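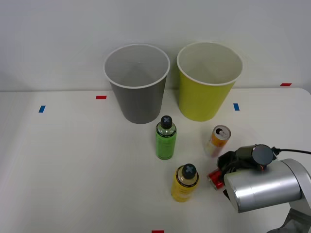 Paper cups, plastic bottles and small cans on a white table.

Plulten Arcade Levels

Level data, tools and notes for Plulten, a top-down arcade shooter for PC.
Data card and readme, release 3. Last edited 22 October 2022.

Overview

This package holds 1,520 level files for Plulten, exported from the game's own editor and checked against the rules listed further down. Each file describes one playable level: the floor plan, the enemy waves, the pickups, the exit and the score targets. The package also holds the validator, a converter for old files and a set of default rule tables.

The levels were written for the base game and for the two add-on packs, Niltura and Vanags. A level made for an add-on will not load in the base game unless the add-on is installed. The field "pack" in the level header tells you which one is needed.

The package contains no art, sound or game code. Sprite names in the level files point to assets that ship with the game. If you only want to read the layouts, you do not need the game at all.

Contents

levels/base: levels for the base game
levels/niltura: levels that need the Niltura pack
levels/vanags: levels that need the Vanags pack
rules: default tables for enemies, pickups and scoring
tools/check: the validator
tools/convert: converter for release 1 and release 2 files
docs: the format notes and the change log
LICENSE: terms of use

File format

Level files are plain text in UTF-8, one level per file, with the extension .plv. Line endings are LF. The converter accepts CRLF on input and writes LF. Blank lines are ignored everywhere except inside the MAP block, where a blank line ends the block.

A file has four blocks in fixed order: HEAD, MAP, WAVES, GOALS. Each block starts with its name in capitals on a line of its own. A block may be empty but its name must still be present.

HEAD
Key and value pairs, one per line, split by the first colon. Required keys:
id: unique within the package, lowercase letters, digits and hyphens
title: shown on the level select screen
pack: base, niltura or vanags
width, height: size of the map in tiles
lives: starting lives, default 3
seed: integer used for pickup drops

Optional keys are music, theme, next and note. Unknown keys are kept by the converter and ignored by the game. The validator prints a warning for each one.

MAP
One character per tile, one row per line. The number of rows must match height and the length of each row must match width.
. floor
# solid wall
% wall that breaks when shot
~ slow floor
S player start, exactly one
X exit, at least one
a to h spawn points, used by WAVES
0 to 9 pickup slots, used by the rule table

Uppercase letters other than S and X are reserved. The Vanags pack uses T for paired teleport tiles. Teleports pair in reading order, left to right and top to bottom, so an odd number of T tiles is an error.

WAVES
One spawn event per line, with five fields split by spaces: time, spawn point, enemy name, count, delay. Time and delay are in game ticks. Time is measured from the start of the level, or from the end of the last wave if it has a plus sign in front. Lines must be sorted by time inside each group. The game does not sort them and will skip any event that is already in the past.

A sample group:
WAVES
60 a drone 4 12
180 b drone 4 12
+90 c turret 1 0

The third line starts a new group. It waits until every enemy from the first group is gone and then counts 90 ticks.

GOALS
Score targets for bronze, silver and gold, in that order, one per line. A fourth line is optional and sets a par time in ticks. If GOALS is empty the level shows no medals and does not count toward completion.

How the levels were made

All levels were drawn by hand in the editor. None came from a generator. The base levels were written first and cover the difficulty range from the opening tutorial to the final stage. The Niltura levels use larger maps and fewer walls. The Vanags levels are small and depend on teleports.

Score targets were set by playing. Each level was played to the end with the default ship, and the gold target was placed a little under the best score reached. Targets were then rounded down to the nearest 100. Some early base levels have gold targets that are too easy. They were left alone so that saved medals stay valid.

Files that could not be finished with the starting number of lives were removed before release. Files that differed from another file only in title or music were removed as well.

Using the validator

Run the tool on a file or a folder:
check levels/base
check levels/base/dock-07.plv

With no options it prints errors and warnings and returns 0 if there are no errors. Options:
-q print errors only
-s strict mode, warnings count as errors
-p path to a rules folder other than the default
-r write a report file next to each level

The validator tests the header keys, the map size, the start and exit tiles, spawn points that are named in WAVES but missing from MAP, teleport pairs, wave order and the order of the score targets. It also runs a path test from S to each X. Breakable walls count as open in the path test. Slow floor counts as open.

It does not test whether a level is fair, or whether a spawn point sits so close to the start that the player is hit on the first tick. There is a warning for spawn points next to S, and nothing beyond that.

Using the converter

convert old.plv new.plv

The converter reads the release from the first line of the file. Release 1 files have no such line and must be named with the option -1. Changes made on conversion:
Tick values in release 1 files are doubled, since the game clock now runs at twice the old rate.
The enemy name "mine" becomes "mine-small".
The single "score" line becomes a gold target. Silver and bronze are filled in from the scoring table and should be checked by hand.
Tabs in MAP become errors. Release 1 read a tab as a wall.

The converter never writes over its input. If both names are the same it stops.

Playing the levels

Copy a level file into the folder named user/levels in the game's install folder and restart the game. It will appear under Custom on the level select screen, sorted by title. Levels with the same id as a built-in level are hidden. Change the id if you edit a copy, or your version will not show up.

For co-op play, both machines must have the same file. The game compares a checksum on joining and drops the second player if it differs. Trailing spaces at the end of a line change the checksum, and several text editors strip them on save.

Known problems

Levels wider than the screen scroll badly in windowed mode on some systems. The cause is in the game and not in the files.

The seed value has no effect in co-op. Pickups there are chosen by the host.

Two-part levels joined by "next" do not carry over the score when played from the Custom list. They do when played from the main list.

Estwood, the city theme used in the later base levels, draws breakable walls in nearly the same color as solid ones. This is a matter of the sprite set. The high contrast option in the video menu helps.

The path test can be slow on the largest Niltura maps in combination with -r.

Limits of the data

The set is uneven. Base levels outnumber add-on levels by a wide margin, and the middle difficulties are better covered than either end. Anyone using the files to study level design or to train a generator should split by pack and not at random. Many levels share rooms with their neighbors in the same chapter, and a random split puts near copies on both sides.

Difficulty is not stored as a field. The gold target is a poor stand-in, as it grows with the number of enemies and says little about how they are placed. Par time is missing from most files.

No player data is included. There are no replays, saved games or score tables in the package.

Changes

Release 3
Added the Vanags levels and the T tile.
Added relative wave times with the plus sign.
The validator now fails on short map rows. It used to pad them with floor.
Removed the old binary export.

Release 2
Added the Niltura levels.
New scoring table with three medals.
The lives key moved from the rules folder to HEAD.

Release 1
Base levels only.

A small fix release is planned for December. It will correct titles and wave order in the base folder and will not change the format or any level id.

License

Level files may be copied, changed and shared, with or without the game, as long as the LICENSE file stays with them. The tools are under the same terms. The names and sprites of the game are not covered.

Reports

When you report a fault in a level, include the id, the pack, the game version and the output of check on that file. For co-op faults include the output from both machines. Requests for new tiles or enemies belong with the game, and will be closed if filed against this package.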